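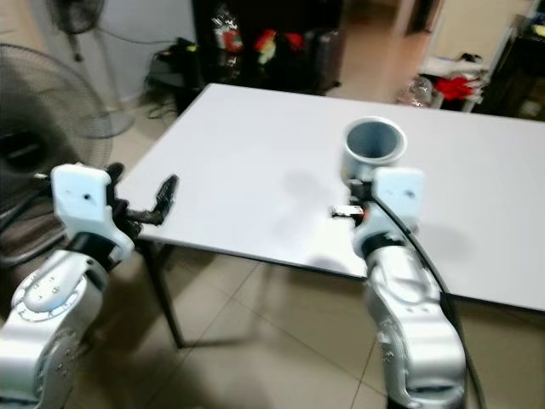 Fig. 1. Two robot arms at a white table.

Unit 4: Itemization and Gold Efficiency in Lane-Based Games
Course handout, Game Systems 2

Read before the June lab. Bring the worksheet from Unit 3, as the gold income tables are used again and are not reprinted.

4.1 Terms

Stat: any number attached to a character that an item can change (health, armor, attack damage, movement speed, and so on).

Component: an item that can be bought alone and later built into a larger item.

Combine cost: the gold paid on top of the components to finish an item.

Reference price: the gold value of one point of a stat, taken from the cheapest item in the shop that gives that stat and nothing else.

Gold efficiency: the total reference value of an item's stats divided by its full cost, written as a percentage.

4.2 Working out a reference price

All examples use Rultach, the practice ruleset for this course. Its numbers are fixed for the term and do not follow the patches of any live game.

The basic health item in Rultach costs 190 gold and gives 100 health. The reference price of health is therefore 190 / 100 = 1.9 gold per point. Keep two decimal places in all later steps and round only the final answer.

Some stats have no pure item. Cooldown reduction in Rultach is sold only together with mana. In that case, price the mana first, subtract its value from the cost of the mixed item, and divide what is left by the amount of cooldown reduction. A price found this way is called a derived price and should be marked with a "d" in your tables. Derived prices carry over any error in the first price, so check the mana figure before going on.

4.3 What the percentage leaves out

An item at 100 percent gives exactly what its components would give at shop price. Most finished items in Rultach sit above this. Some sit below it and are still bought in nearly every match. The usual causes:

Passive effects. A slow on hit has no reference price. Do not invent one. List the passive beside the percentage and treat it separately.

Slots. A character has a fixed number of item slots. Early in a match gold is the limit and slots are free. Late in a match this is reversed, and total value per slot matters more than value per gold.

Scaling. A point of armor is worth more to a character with a large health pool. The reference price is the same for every character; the usefulness is not.

Wasted stats. Mana on a character that does not use mana counts toward the percentage unless you remove it. Report both figures, with and without the wasted stat.

4.4 Build order

Two players who finish the same item at the same minute may have had very different matches up to that point. The order of components decides which stats are available during the lane phase.

The Woltitz method, used in the lab, scores a build path by area. Plot the value of the stats held against time, from the first purchase to the finished item. The path with the larger area had more usable value over the period. Waiting in lane to afford the full item in one purchase gives the smallest area of all - the gold is held but gives no stats.

The method has two known weak points. It ignores when fights happen, and it assumes the player can return to the shop at any time. The Yuen correction deals with the second by letting purchases fall only on set return times. Use the corrected form for all graded work.

4.5 Worked case: Stuturach map, side lane

The walk from the base to the side lane takes 23 seconds without boots. Each return trip costs at least that much time in lane, plus the recall. During the trip the player earns passive gold only.

Compare one long stay with two short ones. The second short stay gains stats earlier but pays for an extra trip. Use the Unit 3 income table to find the gold lost on the trip, then subtract it from the value gained. If the result is negative, the extra return was not worth making on income grounds. It may still be correct for health or map reasons, which are covered in Unit 6.

Boots shorten every later walk - include this when boots are bought on the first return. Many answers last term left it out.

4.6 Exercises

Find the derived price of cooldown reduction. Show the mana step.

Take any two finished armor items and report their gold efficiency with and without mana.

Draw the Woltitz plot for one build path of your choice, then redraw it with the Yuen correction. State which purchases moved.

Repeat 4.5 with boots bought first.

Plots may be drawn by hand if the axes are labeled.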